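Pollmont 로봇조작시험실, 양팔 로봇용 평행 그리퍼 2종 비교 시험 결과 공개

Pollmont 로봇조작시험실은 양팔 로봇에 장착하는 두 손가락 평행 그리퍼 2종의 비교 시험을 마치고 1차 결과를 9월 내부 기술 보고서로 정리했다고 밝혔다. 비교 대상은 Cárdenas의 긴 손가락형 그리퍼와 Sindstead의 짧은 손가락형 그리퍼다. 두 제품 모두 같은 암에 같은 체결부로 고정했으며, 제어기는 시험실이 자체 개발한 Cletus를 공통으로 사용했다.

시험은 종이봉투, 봉제 인형, 음료 캔 등 강성과 표면 마찰이 서로 다른 생활용품을 대상으로 진행됐다. 대상물은 12종이며 총 시행 횟수는 2174회다. 시행마다 물체의 초기 자세를 바꾸었고, 파지력 상한과 접근 속도는 그리퍼별로 따로 조정하지 않고 동일한 값을 적용했다.

평가 항목 가운데 비중이 가장 컸던 것은 종이봉투 조작이다. 한쪽 그리퍼가 봉투 입구의 가장자리를 집어 자세를 유지하는 동안 반대쪽 그리퍼가 접근해 봉투를 넘겨받거나 입구를 벌리는 방식이다. 얇은 종이는 파지 위치가 조금만 어긋나도 접히거나 회전하기 때문에 손끝 형상과 양팔의 시간 동기화가 결과에 함께 영향을 준다. 이 항목에만 866회가 배정됐다.

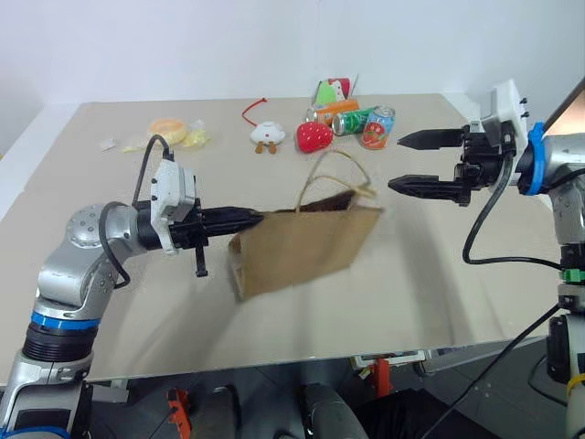

Pollmont 로봇조작시험실 엔드이펙터평가팀

봉투 항목에서는 긴 손가락형이 앞섰다. 손가락이 길면 그리퍼 본체가 봉투 입구에서 떨어져 있어 반대쪽 암의 접근 경로를 확보하기 쉽고, 손잡이 끈과 본체가 간섭하는 빈도도 낮았다. 다만 암이 빠르게 이동할 때 손끝에서 잔류 진동이 관측됐으며, 봉투 아랫부분의 흔들림이 가라앉을 때까지 다음 동작을 늦춰야 하는 경우가 있었다.

캔 항목에서는 순위가 바뀌었다. 옆으로 누운 캔을 집어 세우는 동작에서 짧은 손가락형은 파지 후 미끄러짐이 적었고, 손목 회전 중 자세 오차도 작았다. 긴 손가락형은 같은 파지력에서 손끝의 휨이 커 캔이 손가락 사이에서 돌아가는 사례가 반복됐다. 봉제 인형은 두 제품의 차이가 측정 편차 안에 들어 우열을 판정하지 않았다.

제어기 측면에서는 양팔 지령의 시간차가 주요 변수로 확인됐다. 초기 설정에서는 한쪽 그리퍼의 개방 완료 신호가 늦게 반영돼 반대쪽 암이 대기 상태로 남는 현상이 있었다. 평가팀은 Cletus의 상태 갱신 순서를 수정한 뒤 해당 구간의 시험을 처음부터 다시 수행했다. 수정 전 기록은 총 시행 횟수에 포함하지 않았다.

케이블 처리도 보고서에 별도 항목으로 실렸다. 그리퍼 케이블을 암 외측으로 돌리면 팔꿈치 관절의 굽힘 범위에서 당김이 줄어들지만, 여유 길이가 지나치면 두 암이 가까워질 때 걸릴 수 있다. 평가팀은 두 그리퍼에 같은 여유 길이를 적용했고, 손목 회전 한계 부근의 자세는 비교 대상에서 제외했다.

내구성 항목은 아직 진행 중이다. 손가락 개폐를 거의 2000회 반복한 시점에서 두 제품 모두 기능 이상은 보고되지 않았으나, 손끝 패드의 마모량은 측정이 끝나지 않아 이번 결과에서 빠졌다. 개폐 반복은 물체를 잡지 않은 상태에서 별도로 실시한 것으로, 위의 시행 횟수와는 따로 집계한다.

평가팀은 후속 시험에서 손목 카메라의 장착 위치를 변수로 추가할 계획이다. 현재 구성에서는 봉투 손잡이가 손끝을 가리는 자세에서 파지점 추정 오차가 커지는 것으로 나타났다. 카메라를 그리퍼 측면으로 옮기는 안과 손가락 길이를 줄이는 안을 각각 시험하며, 대상물 구성과 제어기 설정은 이번 시험과 동일하게 유지한다. 항목별 성공률과 파지력 기록은 내구성 시험이 끝난 뒤 최종 보고서에 함께 수록된다.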